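Grolis Toy Library Reopens in Bigger Rooms on Semari Street

April 27, 2018

Families in Grolis who have been missing their toy library since the old place on the river side shut its doors in March can start making their way over to Semari Street, where the shelves are up, the carpet is down and the kettle is already on. The library opened again this morning in what used to be the Igwe shoe shop, and by the time the first story hour got going there were strollers parked all the way down the hall and out past the front step.

For anyone new to town, the toy library works much the way a book library does, except that you go home with a train set under your arm. A family signs up, picks out up to 4 things, and keeps them for 2 weeks before bringing them back for somebody else to enjoy. Membership is free for anyone living in Grolis or Flondiren, and grandparents, day care providers and foster families can all have cards of their own.

The collection now stands at 1,505 items, counting each puzzle and each game as one, and it runs from rattles and soft books for the very littlest up to board games that will keep a table of middle schoolers busy for a whole rainy afternoon. Most of it came over from the old building in boxes lent by the grocery store, though a good many of the larger pieces (the play kitchen, the rocking horse with the mended ear, the puppet theater that everyone asks about) traveled in the back of a borrowed bread van and arrived smelling wonderfully of rolls.

The old rooms had served well for a long time, but anybody who ever tried to turn a double stroller around in there will remember how tight they were. The roof had been a worry too, and after the wet winter the landlord decided the building needed more work than could be done with people in it. The shoe shop had been standing empty, and the Igwe family, who still own it, offered the ground floor at a rent the library could manage. They even left the low benches where generations of Grolis children sat to have their feet measured, and those have turned out to be just the right height for pulling off rain boots.

There is a good deal more space to go around now. The front room has the shelves and the checkout desk, and the back room has been set aside for playing, with a fenced corner for crawlers so that nobody gets stepped on. The side door has a ramp, the restroom has a changing table, and there is a small parking lot behind the building that can be reached from the alley. Parents who come over from Flondiren by bus should get off at the post office stop and walk back toward the church; the door is painted yellow and is very hard to miss.

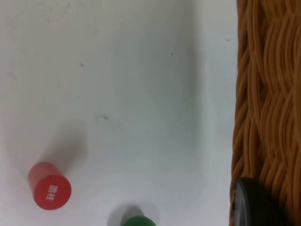
Loose pieces are the thing every toy library frets over, and the staff have put a lot of thought into how they come and go. Puzzles and games are checked at the desk when they are returned, and odds and ends with no obvious home are kept until their set turns up. Plain shapes are the hardest of all to place, and something like a solid red cylinder could belong to any number of block sets. Wicker baskets are handy for the sorting, being light enough to carry from room to room and roomy enough for a morning's worth of strays. If you find a piece under your couch long after the box went back, please do bring it in. There is no fine and no scolding, and you may well make some other family's day.

Donations are welcome again too, now that there is somewhere to put them. Wooden toys, building sets, dress-up clothes and games with all their parts are especially wanted. The library asks people to hold on to stuffed animals for the time being, as there are already enough bears in the storage closet to fill a school bus, and it can't take car seats, cribs or anything that needs a wall plug. Toys should be clean and can be dropped off at the desk whenever the doors are open.

Story hour will go on through the summer, with songs at the end for whoever still has the energy, and a repair evening is being planned for people who are good with glue, needles or very small screwdrivers. Sign-up sheets are on the board just inside the yellow door. Old membership cards still work, and anyone who had toys out when the river side rooms closed can simply bring them along on their next visit.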